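Zornuvora, part six: the wrist camera

The arm now lives in the shared workshop at Womside, bolted to the corner bench. I spent this week on the wrist camera mount and the jaw offsets. The fingers need to sit low in view without hiding the target, and the gap between the tips has to stay visible for alignment.

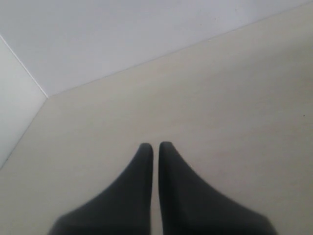 Zornuvora Build Log

04/02/2023

The wrist stream runs at 10 frames a second, which is enough for slow approaches. I moved the closing threshold to 242 on the servo scale and capped travel at 80 mm per second. Both values are in the config file. The cables still loop too wide at the wrist and will be clipped in when the Kazemi brackets arrive.

The task is bottle caps and other small items, with two cream plastic bins. The small one is the harder case: the jaws have to go below the rim and the walls limit the wrist angle. 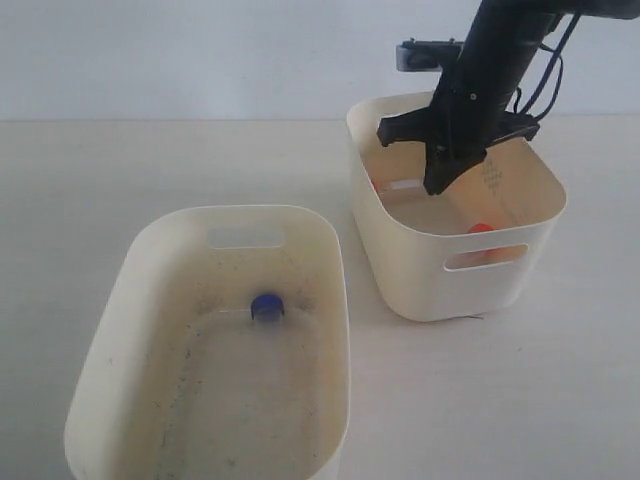
Andevville writes that a compliant wrist would cure most rim collisions, and that 1200 grams of payload margin is wasted on a job this light. Fair on the second point. I would sooner fix the path planner before adding springs.

Segmentation comes next. Blue against cream is easy. Specks on the floor of the large bin produce false blobs, so I added a minimum area filter.
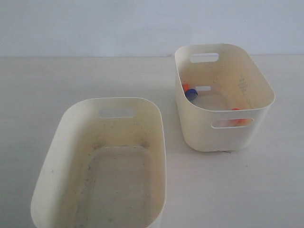
Both bins, arm out of view.

The handle slots are the remaining nuisance. Anything orange behind one gets detected twice, once through the slot and once over the rim. I now mask the slots by hand.
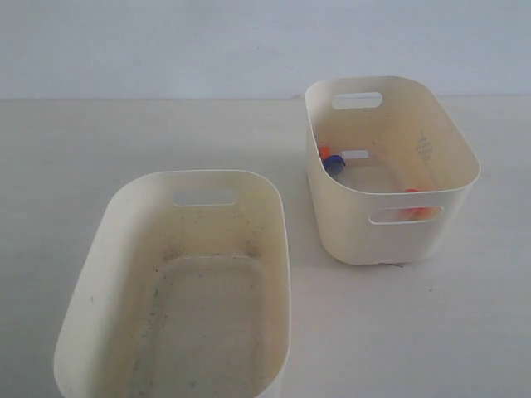 Blue cap and orange cap by the left wall of the small bin.

Caps that overlap are still treated as one item. A depth camera is on the list for June.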